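Search reports Search Clear
Programs | Grants | Reports | Contact
Funding > Community Repair > Progress reports

Perkport Small Appliance Reuse Program – second progress report

Prepared by Skye Crichton for Mondgate. Reporting period ends in April.

1. Work completed

The intake bench at Brirotwood is in service. Electrical testing is done by Ikechukwu Adebisi and Floor Coppens under the procedure agreed in the first report: visual check, earth continuity, insulation resistance, then a functional run. Insulation resistance is measured at 500 V DC. Items sensitive to that voltage are tested at the lower setting and labelled to show it.

Of the first batch, 26 items were rejected. Damaged flexible cord was the main fault, followed by cracked housings. Rejected items are stripped for parts or sent to the metal recycler.

2. Chargers and power adapters

Adapters arrive separately from the equipment they belong to, and matching them takes more bench time than was budgeted. Leobardo Villaseñor has revised the intake form so that output voltage, current and plug type are recorded at drop-off.
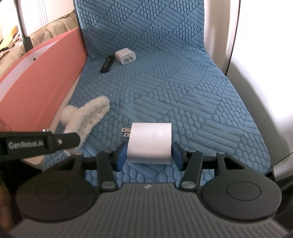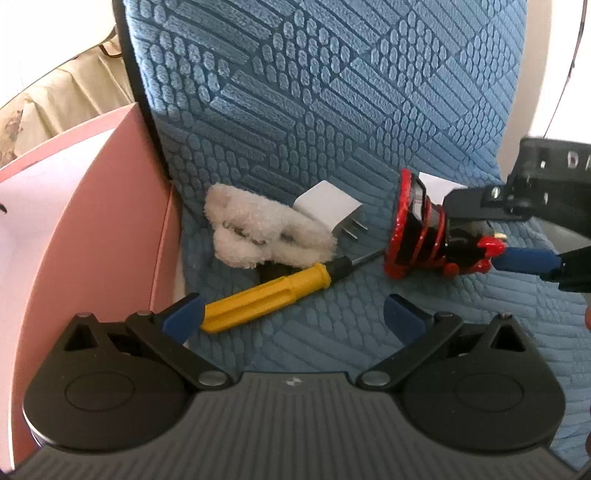 White adapter with two flat prongs, first picture; blue patterned fabric in both.

Are donated adapters given out without a matching appliance?
They are held for 12 weeks. After that, any unit that has passed testing and has a legible rating label may be issued on its own, and the rest are recycled.

3. Budget

Spending is within the approved amount. The calibration invoice from Mulder came in higher than quoted – the difference was met from the consumables line. A transfer between lines is requested in the attached form.

4. Delays

The storage racking is late. Dirk Van Acker has moved tested stock to the rear office in the meantime, and access there is limited to program staff.

5. Next period

Retest of all stored items with expired tags. Training of 2 further testers. Draft of the public price list to Mondgate for comment before it is printed.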